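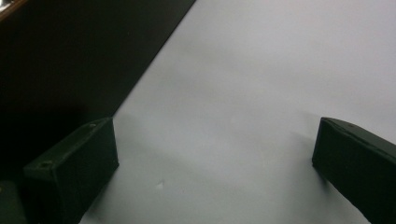

Keeping a Gripper Happy: My Workshop Tips

I put off writing this page for ages because gripper upkeep sounds so dull, but I keep getting the same emails about it, so let's go! I run one small cell in my garage workshop, a little Braltora arm on an Ekström bench plate, plus a hand-held gripper that takes the same fingers. Nearly all the trouble I've ever had came down to the fingers. The arm itself just hums along.

Clean the fingertips first

Before you blame the software, wipe the tips. Skin oil, sawdust, a bit of tape glue (ask me how I know) and suddenly everything slides out of your grip. I use a damp microfiber cloth with one drop of dish soap, then a dry one. Stay away from nail polish remover! I tried it once on a spare set and the surface went gummy and stayed that way.

Don't forget the inner faces, the ones that meet when the gripper closes. An old toothbrush is great for the screw holes, where dust packs in and keeps the screws from seating all the way.

Check the screws by hand

I go over mine every 20 hours of running time, and I keep a tally in pencil on the wall next to the switch. Open the fingers wide, hold one, and give it a gentle wiggle. If you feel a click, snug the screw up with a short hex key. Short is the trick here, you can't lean on it hard enough to strip anything. When I swap a finger I start both screws loosely, push the finger back against its seat, and only then tighten, going back and forth between the two.

Line them up on something pale

Dark fingers over a dark bench are miserable to line up, so work over a plain light surface with a lamp off to one side. Close the fingers slowly until a sheet of paper just drags between them. If it drags at the top and slips free at the bottom, one finger is tilted, and nine times out of ten there's a crumb of something behind it. Take it off, wipe the seat, try again.

A light surface also shows up every last bit of fluff, so brush it down before you set anything sticky or freshly painted on it.

Grease, but hardly any

My slides get a dab the size of a match head. I like the Tomell white stuff in the small tube. Work the fingers open and closed a dozen times and wipe off whatever squeezes out, or it'll end up on the tips and you're back to the dish soap.

When to change the fingers

My last pair made it to 3,029 cycles before the edges rounded over, and the pair before that quit at 1,011, but I was picking up gravel with those (long story, garden project, last June). Now I take a good look at 1,000 and run a fingernail along the edge. Crisp edge, back on they go. The old ones live in a jam jar with their screws taped to them, and I've raided that jar more often than I'd like to admit.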